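Call for Participants: Home Cooking and Shared Meals Study

The Ostwood Institute for Household Research invites adults living in Drarncombe and the surrounding townships to take part in a study of how families plan, prepare and share their evening meals. Applications are open until 14th October, and the study itself begins in December.

The study will enroll 300 households. Participants keep a written meal diary for 4 weeks, noting what was cooked, who cooked it, who was present at the table and how long the meal lasted. At the end of that period, one adult from each household attends a single interview at our offices on Ivlow Street. Interviews last 74 minutes and are held in the daytime or the early evening.

Applicants must:

- be 18 years of age or older
- share a home with at least one other person
- prepare a meal at home on three or more evenings a week
- be able to read and write in English, Spanish or Thai

No particular level of cooking skill is required. Households that rely on frozen or ready-made food for part of the week are welcome to apply, as are those with special diets. Persons employed by the Institute, or living with an employee, are not eligible.
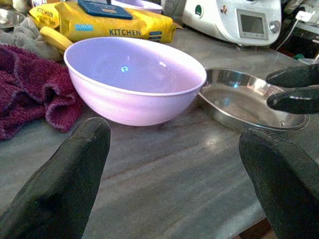 Each household that completes both the diary and the interview will receive a payment of $288, issued by check after the interview. Households that withdraw early will be paid for each full week of diary entries received. Diaries are stored under a number - names and addresses are kept in a separate file and destroyed when the study closes.

To apply, request a form from the Institute's front desk or by mail. Applicants will be notified of the outcome in writing.

Recent notices

Sitthichai Fellowship in Food History: applications open
Part-time interviewer, Ostwood office
Drarncombe Grocery Survey: summary of results
Change to front desk hours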